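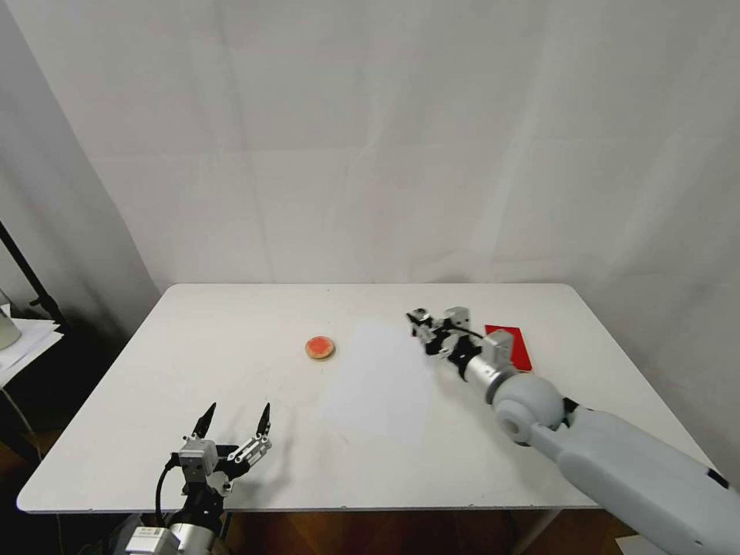

Subject: Re: Reading room hours and loan renewals

To all members of the Wirkska Library list,

Thank you to those who wrote in after last month's notice. The question below was raised by several readers, and the reply is sent to the full list.

Haoran Ye wrote:
> The notice states that loans from the Roladholm collection
> may be renewed once. Does this include items borrowed
> before February, or only new loans? I have two of the
> bound map volumes and would like to keep them until my
> chapter is finished.

Items borrowed before February may also be renewed once, for the same period as the original loan. Renewal requests should reach the loans desk before the due date and should give the shelf number of each volume. Map volumes requested by another reader cannot be renewed — the desk will write to you if this applies.

The Roladholm collection now has 758 titles in the online catalog. Some 3,000 loose sheets remain unlisted and may be consulted in the reading room only, by appointment.

The reading room will open at 10 a.m. until further notice. Copy orders of more than 100 pages should be sent to the Shao annex.

Reader Services
Wirkska Library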